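Talten two-arm kit, review talk. Speaker notes, June 2022

Open with what is on offer. Clevell sells the Talten as a rail-mounted pair of arms with parallel grippers, a camera on each gripper, and the control software. The enclosure is extra. Lead time quoted to us was 42 days.

Say early that we paid for the kit. Imre Tóth did the setup, I ran the trials.

Tabletop work next. Keep to thin flat items and soft packets, as the audience will ask about those first. Coasters are the harder case – the fingers have to get under an edge, and the default approach height is set too high for that. 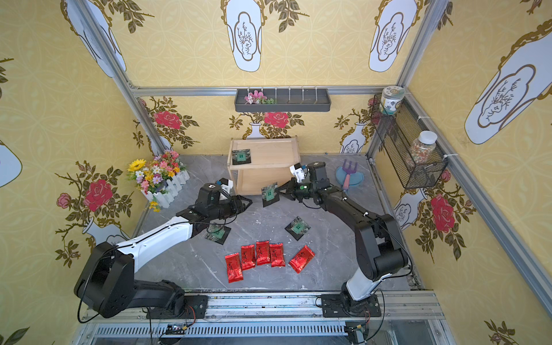 Approach height is a single value in the config file and applies to both arms. Clevell says per-arm values are coming in July. Until then, tune for the thinner item and accept slower picks on the rest.

Numbers slide. 500 picks in total, 140 of them on flat items. Do not read out the table.

Calibration: the wrist cameras need a fresh pass after any bump to the rail. Allow 50 seconds per arm. The manual puts this in an appendix and it should be on page one.

Support – Conceição Teixeira's ticket about cable strain is still open. Mention it, move on.

Hand over to Hok-lam Kuo for pricing.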